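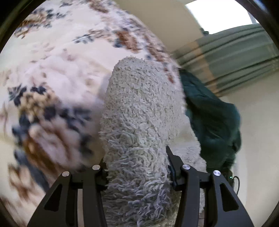 *Fluffy grey thing, two black fingers. Laundry is still the hard one.*

**1/** People keep asking me if a machine can do the housework yet. Short answer: some of it, slowly, if you don't mind how it looks.

**2/** Ilir Živković keeps a tally for the Louro folding trials. Last November it was 295 garments, 177 folded well enough to put in a drawer. Towels did best. Anything fuzzy did worst.

**3/** Jeans hold a shape once they're folded. Plush pants don't have much of an edge to find, and one leg over the other is already a decent result.
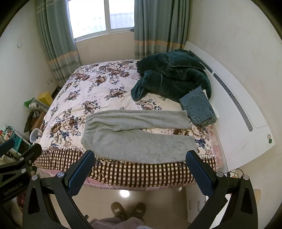

## 4/ What about the shop floor?

Better. Geltard has had an arm packing cartons at Fanden for almost 38 weeks. Same carton, same height, same light. Bedrooms have quilts, curtains and stuff piled down the side of the bed, and every one is a different colour.

**5/** My guess is folding gets there before making the bed does. I'd still do my own sheets.
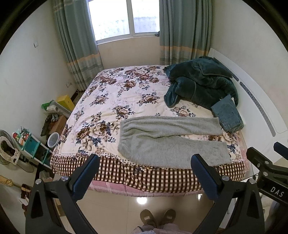
*Grey fuzzy garment on the bed, jeans folded up near the headboard.*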